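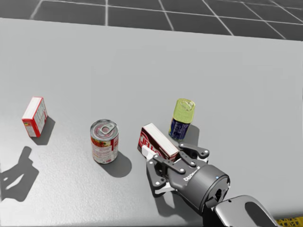 Most kitchen cupboards hold more food than the household can name. The usual result is three open bags of rice and no salt. An hour spent sorting the shelves once a season saves a good deal of money, and it is easier to do just before the weekly shop, when stocks are low.

Clear one shelf at a time. If you pull out the whole pantry at once you will want to stop halfway, with everything still on the counter. Wipe the shelf with warm water and a drop of dish soap, dry it well, and leave it bare while you go through what came off it.

Check dates, but read them properly. "Best before" is about quality. Dry pasta, rice and sugar are usually fine past it if the package is sound. Whole wheat flour, nuts and brown rice contain oil and go stale sooner. Smell them. A smell like old crayons or putty means they should go out. Throw away any can that is swollen, leaking or badly dented at the seam.

Look for moths while you are at it. Fine webbing in the corner of a bag, or small clumps in flour, is enough reason to get rid of it. Tie the bag shut and take it straight to the outside bin. Vacuum the shelf corners and the peg holes, then empty the vacuum. New flour can go in the freezer for a week before it goes on the shelf.

Keep boxes upright with the narrow side facing out if space is tight. Write the month you opened the package on the top flap. A soft pencil works on plain cardboard, but glossy boxes need a marker or a bit of masking tape.

Jars are worth having for things you use every week. For the rest, a clip on the original bag is fine – you keep the cooking directions that way. If you do use a jar, cut the directions off the package and tape them to the back. Finish the old contents before topping up.

Put the heavy things low. Oil should be away from the stove and out of the light. Potatoes and onions both like a dark, airy spot, but store them apart.

Last, tape a sheet of paper inside the door and write down anything you have opened the last of. Aarne Peltonen wrote in to suggest hanging the pencil on a string, and ours has stayed put since July.

Recent tips
Getting burnt milk off a saucepan
How to sharpen a paring knife
Drawer liners that stay flat
Freezing bread without ice crystals
Removing label glue from glass jars
What to do with a sticking cupboard door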